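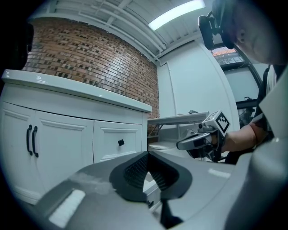 Girken will open a parts service for older bathroom furniture in December, supplying handles, knobs, hinges and drawer runners for cabinets that are no longer sold. The service will be run from the company's warehouse in Detport and will take orders from homeowners, landlords and installers. It starts with hardware for white vanities with raised-panel doors, including black bar handles mounted in pairs where two doors meet and small square knobs for drawers. Brass and brushed finishes will be added later.

The opening catalog has 384 parts. Most come from stock that Girken bought from Roretti when that company stopped making bathroom cabinets. The rest are new parts made to the original measurements by Okafor, which has supplied Girken with door hinges for several years. Over 3000 customers asked Girken for a discontinued part last year, and many of those requests could not be filled.

"People call us because one handle has broken and they can't find a match," said Ehab Nasr, head of customer parts at Girken. "Until now we have had to tell a lot of them to replace the full set. With this stock we can send the one handle." 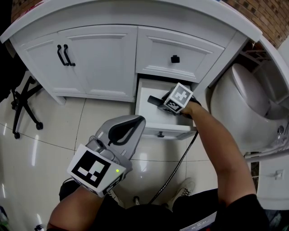 White vanity with the lower drawer open.

Customers who know their part number can order online or by phone. Those who do not can send the distance between the screw holes, the width of the door or drawer front, and a photo of the old part. Staff will reply within two working days. Drawer runners are sold in pairs and are matched by length and side clearance - the old runners should be measured fully closed.

Orders placed before 2 p.m. will leave the warehouse the same day. Unused parts can be returned in their packaging. Screws are included with all handles and knobs, but not with hinges, where the size depends on the thickness of the door.
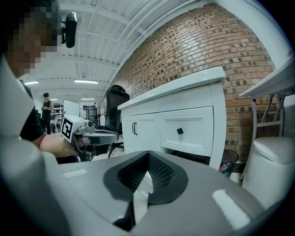

Hand-held grippers, one with a marker cube on top.

Installers with a Girken trade account will pay their usual rates and can add parts to a regular cabinet order at no extra delivery charge. Countertops, sinks and full door fronts are not part of the service. Girken is reviewing whether to add replacement fronts for the former Roretti cabinets.

A printed catalog will be available from the Detport trade counter when the service opens.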